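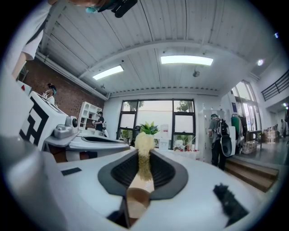 Good Practice with Hand-Held Grippers in a Shared Workshop

Most of these tips come from running sessions with two hand-held grippers per person and several people on the floor together. They are written for whoever has the tool in hand. If your building has its own rules, those come first.

Before you start

Wipe the finger pads with a damp lint-free cloth and let them dry in the open air. Dust packs into the ribs of a cushioned pad and the grip gets slick long before the pad looks dirty. Skip solvents. They harden rubber and they lift the adhesive on any patch or label nearby.

Press down the corners of every marker and sticker. A square marker with one curled corner reads badly, and it will curl more during the session. Replace it if it won't lie flat - don't tape over it, as clear tape throws glare from ceiling lights.

Clean the lens on each camera module last, after your hands are clean. Use a lens cloth, not your shirt.

Work the jaws open and shut 50 times with nothing in them. If one side drags or clicks, put that gripper on the repair shelf with a note and take another.

Pads and foam

Check pads and foam pieces for tears at the start of the day and again after lunch. Foam with a ragged edge sheds crumbs, and the crumbs end up in the finger opening. Change pads as a pair. A new pad facing an old one pulls small objects sideways.

We log closures and swap pads at 1000, whatever they look like. The log lives in a notebook on the shelf. At Nemmont they keep it on a spreadsheet, which works just as well if people fill it in.

Choosing objects

Soft, tufted or bristly things are good practice pieces, but they shed. Brush them out before use and check the pads for fibers afterward. Smooth, glossy objects show up a weak grip right away, so keep one on hand as a test piece.

Nothing with a blade or a point, and no glass. No open containers of liquid. No food you plan to eat.

Put objects back in the same compartment every time. Half of our lost time used to go to looking for things.

People and space

Keep 2 arm lengths between yourself and the next person. A headset narrows what you see at the sides and you will misjudge how close someone is. Say "behind you" when you pass.

Stay clear of steps while wearing a headset. Take it off before going up or down, even if it's only a few treads.

Put cords, boxes and bags against the wall. Anything on the walking path gets moved before the session starts, by whoever sees it first.

Headsets and masks

Put the mask on first, then the headset, and adjust the strap at the back. If the lenses fog, pinch the mask at the nose. Clean the forehead pad between users with an alcohol-free wipe. Loose hair gets tied back.

Window light

Strong daylight washes out markers on the bright side of the room. Turn so the window is beside you, or pull a shade if there is one. The Govine checklist asks for shades down all day; we've found that too dark in November and only do it when the sun is low.

Finishing up

Set grippers down on their backs with the jaws closed. Never stand one on its fingers. Let go of the object first and put it away, then the tool.

Batteries go on the charger, headsets on their hooks, torn foam in the trash. Write down anything that stuck, slipped or made a noise, even if it cleared up. The Monday crew reads the notes before they touch anything.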